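**Talleo introduces Mider floor cloth for glazed and polished tile**

July — Talleo today announced the Mider floor cloth, a flat-woven cleaning cloth for hand use on high-gloss ceramic and porcelain tile. It is intended for spot work and for the strip of floor along and under low furniture, where a flat mop head often does not fit.

The cloth is sold folded in quarters and is meant to be used that way. Folding gives eight working faces per cloth and keeps the pad thin enough to pass under a sofa skirt. The edges are hemmed, and the hem is kept low. On glossy tile, a raised hem tends to leave a parallel line of residue, most noticeable in low side light.

Talleo developed the weave with the textile workshop Chiu. Test cloths were washed 60 times at 60 °C, then used on polished tile that had been soiled with a measured mix of dust, cooking oil and dried tea. The test log covers 2,520 wiping passes. Shrinkage after the final wash was 3 percent along the length of the cloth.

"Pressure matters more than the amount of water," said Cheuk-hei Huang, product engineer at Talleo. "With the palm flat on the folded cloth, contact is even across the whole pad. With the fingertips you get stripes."

Talleo recommends the following procedure for glossy tile:

- Remove grit with a dry cloth or a soft brush before any damp wiping.
- Dampen the Mider cloth and wring it until it no longer drips.
- Wipe parallel to the grout lines, one tile at a time, and finish on the grout.
- Turn to a clean face after each tile.
- Buff with a dry cloth of the same type.
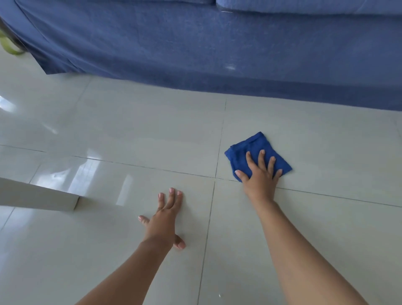
Under fabric-covered seating, the company advises lifting the skirt and checking for lint and small objects first. Damp cloths should be kept off the upholstery — water marks on woven covers are harder to remove than dust.

Mider cloths will be available through the Ollow home goods shops and by direct order. Fabric softener should not be used, as it reduces absorbency.

Press contact: Ngan-ling Kong, Talleo press office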